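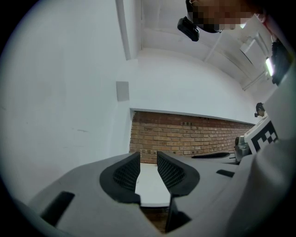
Gripper pair at the brick wall bay, finger pads facing.

Witham site, hand-held gripper stations
Monthly safety and ergonomics checklist, February
Completed by: Tia Nuttall
Line: Clemora, small parts

1. Finger pads, both units
Rims and mesh faces checked for tears, lifting and trapped debris.
Result: Pass
Comment: Change pads at 200 hours even if the mesh looks sound. Unit 3 is at 199 and goes to the bench before the next shift.

2. Pinch points
Gap between pads clear of loose sleeves, cords and lanyards.
Result: Pass with comment
Comment: Operators who moved over from hand packing still reach in to straighten a part. Open the gripper, set it down, then reach. Added to the start-of-shift talk.

3. Gripper body
Molded housing checked for cracks, sharp edges and loose fasteners.
Result: Pass

4. Marker plates
Square markers flat, clean and readable.
Result: Pass
Comment: Wipe with a dry cloth only. Solvent clouds the white field and tracking drops out.

5. Head-mounted units
Strap tension, padding, cable strain relief.
Result: Action needed
Comment: Four people report neck soreness by early afternoon. Maximum wear time is now 57 minutes, followed by a task without the headset. The Luka scheduler does not yet know about this limit, so leads rotate by hand from the paper sheet.

6. Lighting and overhead clearance
Result: Pass
Comment: Glare complaint at the east bench closed. Bench turned a quarter.

7. Work content
Change in duties reviewed with affected staff.
Result: Open
Comment: Lifting is down. Grip force and repeated wrist rotation are up, and the old job rotation was written for lifting. Escobedo to supply a revised task analysis. Two packers asked if the rate recorded at the stations will be used in their reviews. Written answer requested from the site manager, not received at time of inspection.

8. Stop and report
Any operator may stop a station without a lead present.
Result: Pass
Comment: Asked at each station. All operators could name the stop procedure. One did not know where the report forms had moved to (rack by the tool crib).

Carried to next inspection: items 5 and 7.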